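Clidport is a bench-top kit for robotic part sorting, sold by Lumberg as a ready-to-run station. It combines jointed arms, black grippers, handheld teach pendants and open plastic bins, and it was built for small shops and training rooms that handle mixed electronic parts. The work area is marked off into squares with blue tape, so anyone can call out a square and everybody at the bench knows where to look. 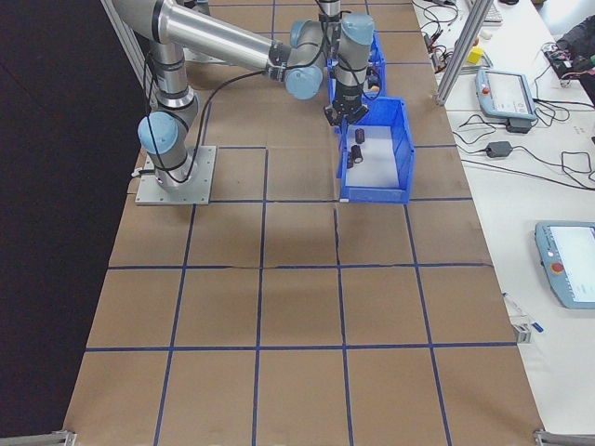
Clullham, June

Setup is a real strong point. The manual runs to just 3 pages, and a new user can teach a first pick from the pendant before lunch – a pleasure for anyone who has fought with older kits! The station stores up to 694 taught points. Small upright parts are the classic test, because a gripper that comes down slightly off center will tip them over.

Bins can go anywhere the arms can reach, and changing the layout means teaching new points for the bins that moved. The 444 model adds a second arm and shares its point library between the two. 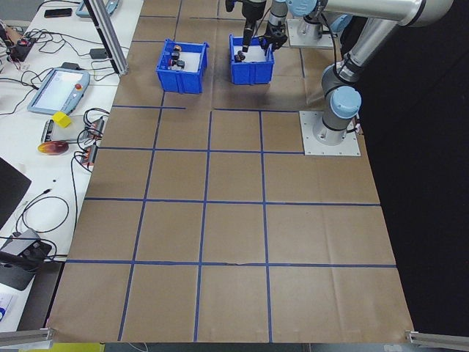 Ettore Gentile found the shared library the best part of the package, but wrote that he would gladly trade half of the stored points for a faster way to rename them. Lumberg added batch renaming in the next software update.

Close-up views from the wrist camera help with fine placement near a bin wall, where a side view can mislead.
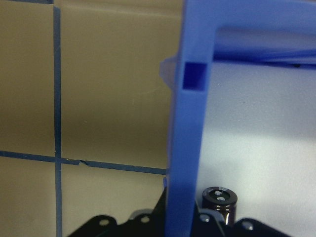 The same view can be saved with each taught point, a lovely touch when a job comes back months later. Farquharson, the add-on software package, stores 2000 of these saved views and sorts them by job name. It also works with the single-arm model.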